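Writing the Ending First: A Talk With the Showrunner of Stiltum

2018-12-08

Spoilers for the whole first season of Stiltum follow.

The showrunner of Stiltum did not plan on a second season. The first one ended with the ferry leaving Zastcombe harbor and the lighthouse going dark, and for most of the writing that was meant to be the end of the story.

"We had a closed ending on the wall from the first day," the showrunner said by phone this week. "The ferry leaves, the light goes out, and you know who is on board. Then in the last month we took out one shot, the one that showed who was on board. That is the only thing we changed."

That missing shot is what viewers have been arguing about ever since. One group believes the older sister got on the ferry. Another believes she never left the island and that every scene after episode six takes place in her head. The showrunner has read both theories and would not pick one.

"I know the answer. The two leads know the answer. The director of the finale did not want to know, so we never told him."
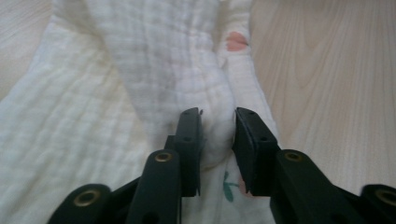
The writing took longer than the shoot. The first draft of the season came to 776 pages, and the version that went in front of the cameras was 452. Most of what went was the backstory of the harbor office, including a full episode set in the winter the sisters' father disappeared.

"It was a good episode," the showrunner said. "I would still defend it. But it told you where he went, and once you know that, you watch the ferry scenes in a different way. You stop looking at the passengers."

Parts of that episode survived. The tide table that the younger sister keeps in her coat was first seen there, and so was the song on the radio in the finale. Viewers have pointed out that the tide table is wrong – high water on the last night should come three hours later than the one she reads out. Was that a mistake?

"No. The wrong table is from another year. You can work out which year if you pause in the right place in episode four."

Asked about the harbor office clock, which also shows the wrong time, the showrunner laughed. "That one was a mistake. The battery ran out and we didn't see it until the edit. I have read some very good explanations for it, though, and I might use one."

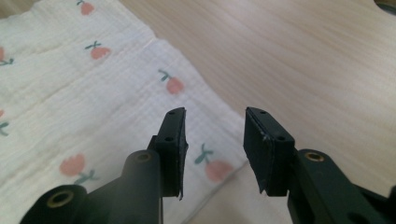 Zovville TV & Streaming Desk

Season two will pick up 19 days after the ferry leaves. Filming starts in January, again on the coast, with most of the Zastcombe sets still standing from last time. The new season will be shorter than fans may expect, and the first episode will have no dialogue for its first 14 minutes.

"People have asked if that is a stunt. She is alone in a house. Who would she talk to?"

The showrunner would not say which sister "she" is. The second season does add a new family, the Sorensens, who own the boatyard that burned in the pilot. They were mentioned twice in season one, both times by people who were lying about something else. The showrunner said the fire will be explained early, by the end of the second episode, and that it has less to do with the father than most viewers think.

Whether the lighthouse comes back on is another matter. In the finale it goes dark between two cuts, and no one on screen reacts to it. Some fans take this as proof that the light was never real. The showrunner's answer was short.

"The keeper saw it. Watch the keeper's hands."

There is no set plan for a third season. The writers have an ending for the second, and this time the final shot will stay in. "I said that last time, too," the showrunner added. "But it's been written into the schedule, and the boat is already booked for two nights."

Season one of Stiltum is still available to stream in full. A release date for the new episodes has not been announced.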